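Como fazer uma noite de cinema com debate em casa (sem virar bagunça)

Atualizado em 11 de maio

Passo a passo rápido, que já me pediram umas tantas vezes nos comentários. Serve pra sala pequena, serve pra salão de condomínio. Não precisa de projetor caro. 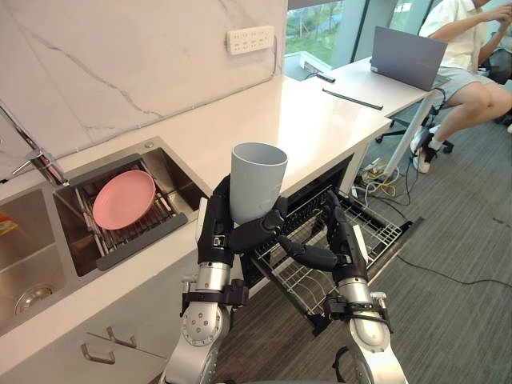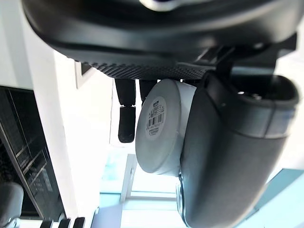

Antes de tudo: escolher o filme. Parece óbvio, mas é aqui que quase todo mundo trava. Não abra votação com vinte títulos no grupo. Mande 2 opções, prazo até a noite seguinte, acabou. Quem não votou assiste o que ganhou.

Dica: filme de até duas horas. Passou disso o debate morre, gente olhando o relógio, pedindo carro. Em fevereiro insisti num drama de quase três horas e metade foi embora nos créditos.

Passo 1 – Data e convite
Avise com 6 dias de antecedência. Menos que isso, ninguém pode. Mais que isso, todo mundo esquece. No convite coloque a hora de chegar E a hora em que o filme começa, separadas. Meia hora entre uma e outra tá bom.

Passo 2 – Testar o som
O som, não a imagem! Imagem meio escura o pessoal perdoa, diálogo baixo não. Rode 3 trechos do filme no volume que vai usar: um de conversa, um de música, um barulhento. Se a conversa some, procure no menu da TV alguma coisa como "modo noturno" ou "voz clara". Muda de nome conforme a marca.

A barrinha de som que uso é uma Grostlow antiga, comprada usada. Dá conta. Fica embaixo da TV, nunca em cima do armário.

Passo 3 – Legenda
Sempre com legenda, mesmo em filme nacional. Confira antes se está sincronizada até o fim, pule pro último terço e veja. Já peguei legenda que começa certinha e termina quatro segundos atrasada, um sofrimento.

Passo 4 – Cadeiras
Quem chega antes senta no sofá e pronto. Almofada no chão pra primeira fila, cadeira mais alta atrás. Deixe um corredor pro banheiro, senão levanta um e levantam todos.

Passo 5 – Pausa ou sem pausa?
Sem pausa. Se o grupo fizer muita questão, uma só, no meio, dez minutos no cronômetro.

Passo 6 – O debate
Leve 2 perguntas prontas, não mais. Evite "e aí, gostaram?", que todo mundo diz que sim e vai pra cozinha. Melhor algo concreto: em que cena você mudou de opinião sobre o personagem? quem você teria escalado no lugar do ator principal?

Essa do elenco funciona sempre, foi ideia que copiei do cineclube Plerncombe. Rende uma hora fácil.

Alguém anota as notas de cada um num caderno ou planilha. Depois de alguns encontos dá pra ver quem dá dez pra tudo.

Se der problema
– Streaming travando: baixe o filme antes no aplicativo, se ele deixar.
– TV não acha o notebook: troque o cabo primeiro, depois mexa nas configuraçoes.
– Gente falando durante o filme: combine antes de dar play, com o filme rodando fica chato pra todo mundo.

Lista pra imprimir vem no próximo post.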